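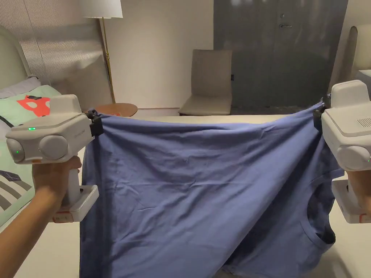

Textiles and Everyday Life
Week 4 handout: How a knit holds together
Rokeya Munshi

Last week was all weaving, so today we switch to knits, and I have been looking forward to this one! A woven cloth is two sets of yarn crossing at right angles. A knit can be made from a single yarn, looped through itself over and over, and nearly everything we love (and curse) about T-shirts comes from those loops.

Terms to know
Wale: a column of loops running up the fabric
Course: a row of loops running across
Jersey: the plain knit used for most T-shirts, with V shapes on the face and little bumps on the back
Recovery: how well a fabric returns to size after a pull

Pull jersey sideways and the loops open up and get shorter. Pull it lengthwise and they close in and get taller, but they run out of room much sooner. Cotton has very little spring of its own, so the stretch is mostly geometry. Isn't that great? A stiff, ordinary fiber becomes a stretchy cloth just through the path it takes.

Try it before Tuesday
Cut a strip of old jersey 10 inches long across the wales and another along them. Tug each one, let go, and measure again. Write down both lengths. Watch the cut edges too, and note which way each one curls (we'll talk about why in class).

Reading: Sakalauskas, chapter 2, through page 56. Skip the section on warp knits for now. Kristaps has spare jersey in the Miltora room if you don't want to cut up your own.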